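Hand-held gripper recordings: how many sorting examples, and what to do about blurred stretches?

Posted 7th May by Kárason

We are collecting examples for a policy that sorts small food packets into trays. Recording is done with two hand-held grippers, one per hand, each with its own wrist-view camera. There is no arm at this stage. The operator picks a packet, moves it to the tray for its type and releases it.

Two points are unclear to me. First, a large share of the images taken during transfers are blurred, although the packet in the jaws stays fairly sharp. Should these stretches be cut before training? Second, we have 92 usable episodes from one table. Is it worth carrying on there, or should we move?

Maiara Rezende

Do not cut them. The packet is fixed relative to the camera while it is held, so it stays sharp when the background does not. The policy will meet the same blur when it runs, unless you intend to run it much more slowly than the operator moved. If you cut the transfer you also leave a jump in the pose track, and the action labels on either side of the gap will be wrong. 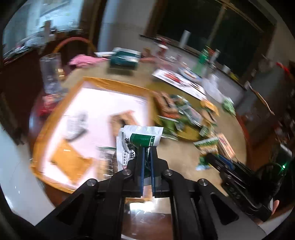 What does need checking is the pose estimate during those stretches. If tracking is visual, fast turns over a cluttered table are where it drifts. Plot the position of each gripper against time and look for steps. In our set 19 episodes had one, and all of them were dropped whole. Shorter exposure helps if you have the light for it. Evening sessions next to a dark window were our worst.

With two grippers, also check that both clocks agree. An offset of 8 ms did us no harm. I have not tested larger ones.

Hostov

Depends on your model. We had around 2000 episodes and it still dropped foil sachets.

Simone Toledo

On the second point: move. Packets bend differently each time they are gripped, so one table gives you some variety in grasps, but the tray positions, table height and lighting hardly change. I would stop at the present number, record the next batch in another room, and hold back one room entirely for testing. Swap the trays between sessions and leave the ordinary clutter on the table.

Also log the jaw width for every episode. Thin foil closes the jaws almost completely, and without a good width reading a held sachet and a missed one look the same to the policy. Recalibrate the zero whenever the jaw strips are replaced.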